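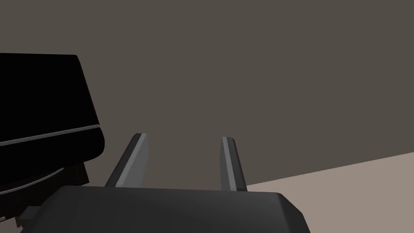 Kahsay Cell Planner, reviewed after one long season
Posted 10/8/18 by Nuria Alemneh

I run second shift at a small packing shop, and I did not want to like this software. We bought the Kahsay planner when the owners decided one of our two packing benches was going to get an arm. The idea is that you build your station on the computer first, drop in the arm and the two-finger gripper, and try out every reach before anybody drills a hole in the floor. We spent 90 days with it before the real thing went in, and I've kept using it ever since.

First, the good stuff. The gripper view is fantastic! You ride along right at the fingers, so you find out fast what's going to be in the way. Bethel Assefa, who has packed at that bench longer than I've worked here, sat down with me for an afternoon and moved half the layout (the engineers had put the tape where she'd have to lean across the arm's path to get it). She'd never used a program like this and was dragging parts all over by lunch.

That was the part that changed things for us. People were nervous about the arm, and some still are. Two folks moved over to inspection, which pays the same but is a lot quieter, and Orhun still misses the company at the bench. Getting to argue over the plan while it was only a plan helped more than any of the meetings did.

Now the gripes. Everything comes out plain and kind of gray, and it's easy to lose track of which way is up once the wrist rotates. I'd love a little level marker in the corner. Importing our own boxes took forever, and the parts library has 353 items in it with a search that only works if you spell the name exactly. The manual reads like it was written for Unix people in a basement somewhere. I called support twice and got Marin Stan both times, who was patient and fixed my file while I waited.

Also, it knows nothing about tired people. It'll tell you a cycle is fine at 20 seconds, and sure, the arm can do that all night, but whoever is feeding it can't. We slowed ours down after the first week and I wish the program had a setting for that.

Would I buy it again? Yep, though I'd skip the extra training package. Get a packer in the chair on day one and let them move stuff around.

8 out of 10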